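Product Review: Hisis Replica Championship Belt, Second Edition
Reviewed for the Wumevance Wrestling Collectors' Association by Kimutai Mollel
7 August 2020

The Association purchased the Hisis replica at the full retail price and examined it over a period of four weeks. The first edition was reviewed in these pages last October and was marked down for its thin plates and weak snaps.

Both faults have been addressed. The center plate is visibly thicker and sits flat against the strap, and the side plates no longer rattle when the belt is lifted. The manufacturer states that the snaps will withstand up to 2,000 closures. Our testing did not approach that figure, but all of them remained firm throughout.

The strap fits waists to 50 inches. It is stiff when new and should be worn or hung for several days before display. Lettering on the main plate is sharp — a clear improvement on the competing Gakimby model, where the smaller characters fill with paint.
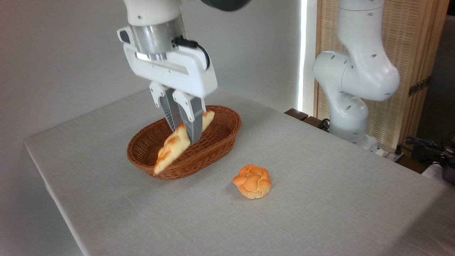

Two reservations remain. The carrying bag is too narrow for the belt unless the strap is folded tightly, and the paint on one side plate showed small chips at delivery. The retailer, Venkataraman, replaced the plate at no charge within three days.

Members who own the first edition should consider the exchange program before buying at full price.

Rating: 4 out of 5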